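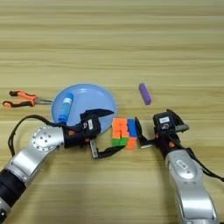
2022년 6월 29일
작성: Aiguo Ding

양팔 셀 작업 기록. Skarnholm 소분실 라인 이관 전 단계.

오전에는 지난번 기록에 남은 문제부터 봤다. 왼팔이 접시 쪽으로 들어갈 때 오른팔이 대기 위치로 빠지지 않고 테이블 중앙 근처에서 멈추는 현상이다. Tian 쪽 스케줄러 로그를 보면 오른팔에 정지 명령이 간 것은 아니고, 다음 목표가 정해지지 않은 상태에서 직전 자세를 유지하고 있었다. 충돌은 아니지만 옆에서 보는 사람은 고장으로 읽는다. 지난달 소분실 담당자들이 와서 볼 때도 같은 질문이 두 번 나왔다. 대기 자세를 명시적으로 넣기로 했다. 파라미터는 idle_pose, 기본값은 해제되어 있었음.

시험 물품은 그대로 유지. 퍼즐 큐브, 파란 원통형 물건, 펜치, 보라색 물건. 용기는 하늘색 둥근 접시. 실제 라인 물품과는 다르지만 모서리가 있는 것, 구르는 것, 길고 무게가 한쪽으로 쏠린 것이 섞여 있어서 파지 오류를 분류하기에는 충분하다. 실물 시험은 Tretano 반품 상자가 도착한 뒤에 한다.

큐브 파지 메모
- 옆면을 잡을 때 층이 살짝 돌아가면 면이 어긋나고, 그 상태로 들어 올리면 손가락 접촉면이 모서리로 밀린다.
- 파지력을 올리면 미끄러짐은 줄지만 층이 더 쉽게 돈다. 힘보다 접근 각도를 먼저 맞추는 쪽이 낫다.
- 두 그리퍼가 동시에 접근하는 경우 먼저 닿은 쪽이 큐브를 밀어낸다. 접촉 판정 임계값을 좌우 따로 둘 것.
- 접시 테두리 높이를 놓기 동작의 하한으로 쓰고 있는데, 테두리 안쪽과 바깥쪽을 구분하지 않는다. 수정 필요.

원통형은 접시 안에서 방향이 바뀌면 인식이 늦어진다. 테두리에 기대면 더하다. 펜치는 손잡이 쪽을 잡으면 머리가 처지고 머리 쪽을 잡으면 벌어진다. 펜치는 당분간 사람 몫으로 두자는 의견을 냈고, 이견 없었음.

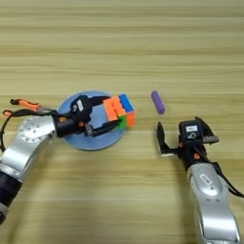
연속 시험은 200회 단위로 끊어서 기록한다. 처음 계획은 1,000회를 한 번에 돌리고 요약만 남기는 것이었는데, 그렇게 하면 중간에 사람이 손을 댄 시점이 로그에서 구분되지 않는다. 5월 시험 때 그 문제로 개입 기록을 따로 복원해야 했고, 결국 일부는 버렸다. 이번에는 개입이 발생하면 사유 코드를 반드시 입력하게 했다. 코드 목록은 Selari 공유 폴더의 표를 따른다. 표에 없는 경우는 '기타'로 넣고 한 줄 적을 것. '기타'만 넣고 비워 두지 말 것.

오늘 첫 묶음에서 개입은 23건. 재파지 요청이 대부분이고, 물건 위치를 손으로 옮겨 준 것이 그다음이다. 이 숫자는 라인 투입 기준으로 보면 많다. 다만 재파지 요청 중 상당수는 기다리면 스스로 다시 시도하는 경우인데, 옆에 있는 사람이 먼저 버튼을 누른다. 화면에 '재시도 중' 표시가 나오지 않아서 그렇다. 표시를 넣은 뒤 같은 조건으로 다시 세어야 비교가 된다.

작업자 쪽 변화에 대해 적어 둔다. 회의록에는 짧게만 들어갔고 나중에 다시 찾게 될 것 같다.

현재 소분실에서는 한 사람이 물건을 집고, 확인하고, 용기에 놓는 일을 모두 한다. 셀이 들어가면 집고 놓는 동작은 줄고 확인과 예외 처리가 남는다. 계획서에는 이 부분이 '작업 부담 감소'로 되어 있는데, 그대로 두기 어렵다. 손목과 어깨를 쓰는 동작은 분명히 줄어든다. 대신 언제 호출될지 모르는 상태로 서 있는 시간이 생긴다. 5월에 참관한 담당자 한 명은 직접 집는 편이 덜 피곤하다고 했다. 표본이 한 명이라 결론으로 쓸 수는 없지만, 호출 간격의 분포를 따로 뽑아 볼 이유는 된다. 평균만 보면 한산해 보이고, 실제로는 몰려서 온다.

호출 담당을 셀 하나에 한 명으로 둘지, 셀 2대를 한 명이 맡을지도 아직 미정이다. 관리 쪽은 후자를 전제로 인원표를 만들었다. 내 의견은 개입 기록이 쌓이기 전에는 전자. 두 셀이 동시에 멈추면 어느 쪽부터 갈지 정한 규칙이 없고, 그 판단을 현장 사람에게 떠넘기는 셈이 된다. 인원표를 확정하기 전에 기록을 첨부해 달라고 메일로 보냈다. 회신 없음.

숙련도 문제도 있다. 소분실의 고참은 물건을 들면서 파손이나 누락을 알아챈다. 무게가 다르다, 흔들리는 소리가 난다, 뚜껑이 덜 닫혔다 하는 식이다. 셀은 지금 그 정보를 쓰지 않는다. 그리퍼 전류값으로 무게 차이 일부는 추정할 수 있겠지만 소리는 대책이 없다. 검수 단계에서 사람이 한 번 더 들어 보게 하면 줄인 동작이 다시 늘어난다. 어떤 품목에서 손으로 드는 확인이 필요한지 목록을 먼저 받아야 한다. 목록은 현장에서 작성하고 우리는 형식만 제공하는 것으로 합의. 작성 시간은 근무 시간으로 처리해 달라고 요청해 두었다.

교육 자료 초안은 다시 쓴다. 지금 것은 정지, 복귀, 재시작 순서만 있고 정지하지 않아도 되는 상황이 빠져 있다. 재시도 중인 팔, 대기 자세로 돌아가는 팔, 목표가 없어 멈춘 팔을 구분해서 넣을 것. 용어도 통일한다. 현장은 '놓쳤다'라고 하는데 로그의 '파지 실패'와 범위가 다르다. 현장 말에는 잡았다가 잘못된 곳에 놓은 경우까지 들어간다. 로그 이름을 바꾸는 것보다 대응표를 붙이는 편이 빠르다.

다음 작업
- idle_pose 적용 후 오른팔 정지 현상 재확인
- 접시 테두리 안팎 구분 추가, 놓기 하한 다시 설정
- 화면에 '재시도 중' 표시. 글자 크기는 테이블 반대편에서도 읽히게
- 다음 묶음은 같은 물품, 같은 시작 배치. 조명도 건드리지 말 것
- 호출 간격을 평균 말고 분포로 출력
- 왼팔 손목 쪽 케이블, 크게 돌 때 여유 확인
- Tretano 상자 도착 일정 문의

좌우 접촉 임계값은 아직 같은 값으로 저장되어 있음. 셀을 켜기 전에 설정 파일 날짜부터 볼 것.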